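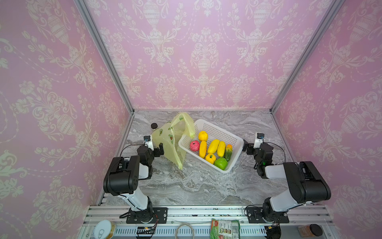 Right, soft plastics thread bc my street group chat is a mess about this and I can't type it all out again. Harach council has changed the drop-off and half of you are still putting bread bags in the yellow lid bin. Stop it pls. You don't need the $29 caddy from Nunell either, a plain white mesh basket like that one is fine, holes in the sides so nothing goes whiffy.

What goes in: bread bags, frozen pea bags, pasta packets, cereal liners, the wrap off the dunny rolls. Scrunch test. If it scrunches and stays scrunched it's probably a yes. If it springs back, ask at the desk.

What doesn't: cling wrap with food on it, compostable bags (looking at you, bin liners), bubble mailers that are half paper. And meat trays. Someone put meat trays in last month, in December, in that heat. I was behind them in the queue.

Give it a shake and turn it inside out if there's crumbs. Don't wash every bloody bag under the hot tap, a wipe will do. Chip packets yes but tip the salt out first.

Drop-off is now round the side of the Peramard centre, NOT the old cage by the servo. Old cage is locked. People are leaving bags against it and the magpies are having a lovely time.

Opens 2 in the arvo, which is useless for anyone with school pickup. I've emailed. Got an auto reply saying 14 working days.

Limit is one shopping bag each per visit. Tie the top. They had to send a whole load to landfill becuase loose stuff blew into the garden waste.

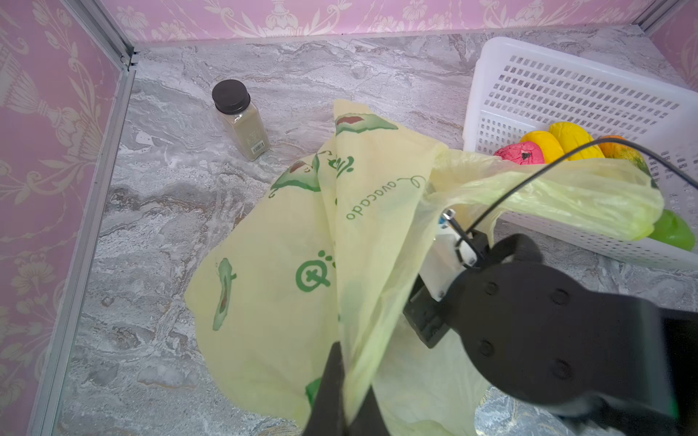 Sieglinde Wunderlich has just replied that produce bags were knocked back at her drop-off unless the stickers were peeled off first, and is that a Harach rule or just whoever was on the desk?

Good q. The flyer says no paper labels, so I'd read that as yes, peel them. Annoying though. Will ask.

Also no, I don't know where it all ends up. The flyer says Pfeiffer takes it and makes bollards and garden edging. I'd like to see a bollard before I get excited tbh.

Best fix is still buying less of it. Loose carrots, own bag, bread from the bakery if you can get there before they sell out. I can't, most mornings. It's a 25 minute walk and the bus is hopeless.

Ok kettle's on. Next person to say "just chuck it in the recycling" gets sent back to the top of this thred.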